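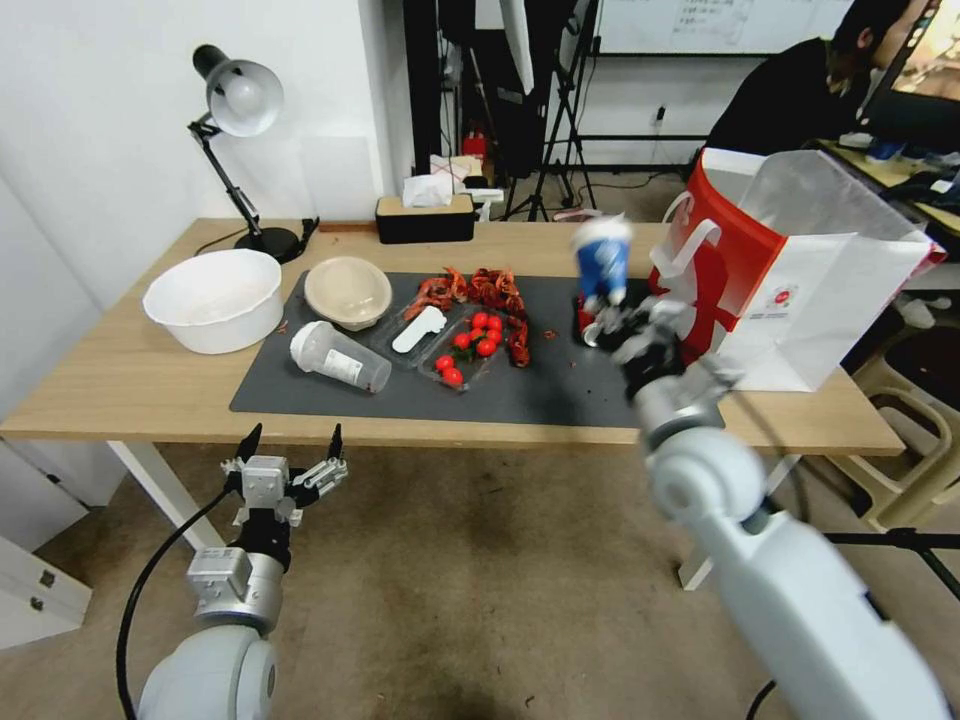 Robotics club: table clearing, end of term report

The Rurcombe robotics club spent most of the fall on one job, clearing a table after a takeout meal. Two arms, one mat, and whatever the members had for lunch. We started in August with clean plastic cups from the supply closet and moved to real leftovers once the basic pick and place was working.

Paper cups are the current task. The right arm picks up the cup, lifts it clear of the mat and carries it to the bag at the end of the table. The grip has to be firm enough to hold and light enough not to crush the sides. The first settings were copied from last year's block-stacking entry and flattened every cup we gave it. The Navo group, which looks after the grippers, spent two meetings on this and now closes the fingers in small steps.

Crayfish shells are harder. They tangle, they are all different shapes, and small pieces drop off on the way. For the club trials a run counts as finished when the containers and the large pieces are in the bag. Crumbs are wiped up by hand. We may change that rule next term, but the arms need a better way of handling small scraps first.

Clear plastic is the other problem. The trays and the lidded cup are difficult for the cameras to pick out, more so when they overlap. The Zadiren group is working on this and has asked members to keep saving clear containers of any shape - rinsed, please, unless you are bringing them in the same day.

Over the term the club logged 2835 pick attempts, of which 2115 ended with the item in the bag. Shells and scraps account for most of the misses. The full log is on the club drive in the folder named Vasiliu, with one sheet for each meeting. If you ran a session and your sheet is blank, fill it in before we start again.

Some housekeeping. Food comes off the mat at the end of every session, and the mat gets washed the same day. The floor under the table needs sweeping too, as shell pieces have been getting under the table legs. Leave both arms parked and switched off at the wall before you lock up.

The first meeting of the new term will cover two-arm handovers. New members are welcome and need no programming experience. Sessions are limited to 30 people, so put your name on the sign-up sheet if you plan to come.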